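Sorting the game shelf, how far do you go?

kitari24
Pulled everything off our game shelf in October and I'm still at it, lol. My rule so far is that anything with a case stays in its case. The poker chips go on edge, striped ones together, and the little white card or box stays in the middle where it's always been. Toy blocks get their own bin.
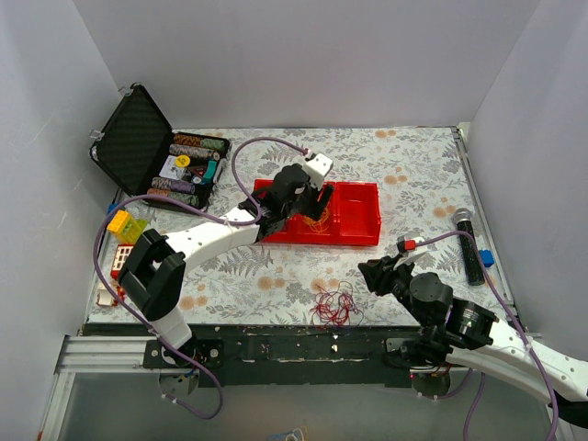
Where I get stuck is craft wire. I've got orange and red, both in knots, and one red divided tray. Do you untangle it first or just give each color a compartment?

Storkance
Compartment and walk away! I spent 2 hours on a knot once and the wire was all kinks after.

michalski_50
Disagree. Wind it on cardboard now or you'll hate yourself later. And I'd sort those chips by value, stripes tell you nothing.

kitari24
We play for pretzels, so value's not a big thing here :) Might try the cardboard on the red though.

Storkance
Fine, but do it in front of the TV.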